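The Slow Arithmetic of the Small-Town Romance

The contemporary romance set in a small community runs on a short list of structural parts. A place with a fixed population. A business that may fail. Two people who have reasons to avoid each other and a map that makes avoidance impractical. Readers of the form know the parts by heart, and the writers who do well in it tend to be the ones who think hardest about load and spacing.

Floor De Smet has published 12 novels in this line, all of them set in Valladthorpe, a harbor town that exists only on a sheet of graph paper taped inside her closet door. The sheet shows the ferry slip, the bakery, the school, and 2 roads out. When a new book needs a building, she looks for a free square. If there isn't one, something has to close.

"A closed shop is useful," she says. "Somebody lost money on it, and that person still lives there."

Her method is to draft the timetable first. Each principal character gets a column, each day of the story gets a row, and the cells hold only places and hours. Dialogue and motive come later. De Smet's view is that most failed meetings in romance fiction are failures of logistics: the author needs two people in a room at four in the afternoon and has given one of them a job that ends at six. The reader may not name the problem but will feel the push of a hand. With the columns filled in, she can see where the paths cross without help, and those crossings become her scenes.

Hakala, her first Valladthorpe book, had 6 such crossings. The rest of the meetings were forced, and she can still point to them. The latest, Pleltness, takes its title from the dialect word her islanders use for the hour after the last boat has gone. It has no forced meetings at all, by her count, though it went through a draft in which the two leads did not speak until page 200 and her editor sent it back.

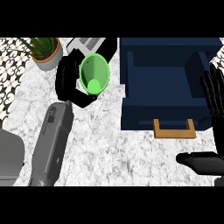 Objects carry a good deal of the work that speech carries in other kinds of fiction. De Smet keeps a ledger of them. Every item that changes hands in a Valladthorpe novel is entered with the chapter in which it appears, who has it, and where it is left. The rule is that an object must be plain enough to pass without comment the first time. A green cup on a white marble counter is the sort of thing she means: the color fixes it in memory, the counter gives it a place, and the reader will know it again in chapter nine when it turns up in the wrong kitchen. A ring or a letter announces itself too early. In Pleltness the object is a tide table with a torn cover, and it moves between households five times before either lead learns who tore it.

The ledger also guards against a common fault in series writing, the object that multiplies. In her third book a brass key was thrown off the ferry in one chapter and hung on a hook in another. Readers wrote in. The key was removed from the second printing, along with the hook.

Rivalry between families is the other standard part, and the one De Smet handles with the most caution. She holds that a feud needs a sum attached. In the Brukska books, a run of four inside the larger series, two boatbuilding families have not spoken over an unpaid bill of 600 crowns. The amount is small on purpose. A large debt would have gone to court and been settled. A small one can be kept for two generations, since either side could end it on any morning and each morning chooses otherwise. The figure appears in the first chapter of the first book and is never adjusted for inflation.

When the lovers come from opposite sides of such a feud, the writer has to decide who pays. De Smet went through three endings for the final Brukska volume. In the first, the young couple paid the bill out of their wedding money, and she found it too neat. In the second, the debt was forgiven in a speech. The published version has the grandmother leave the sum in coins on a workbench and go home, with the lovers absent and the subject never raised at the wedding.

Pacing inside the chapter follows a stricter plan than the loose surface suggests. A scene opens on a task already under way – scaling fish, repairing a hinge, counting the till – and the conversation has to fit inside the time the task would take. When the hinge is fixed, the talk stops, finished or not. She times the tasks in her own kitchen and yard. The fish took longer than expected and gave one chapter an extra page and a half.

She is now at work on a book set in August, when the visitors outnumber the residents and the columns on her timetable run off the edge of the sheet. The closet door has been given a second sheet of graph paper. So far it shows a campground and a parking lot.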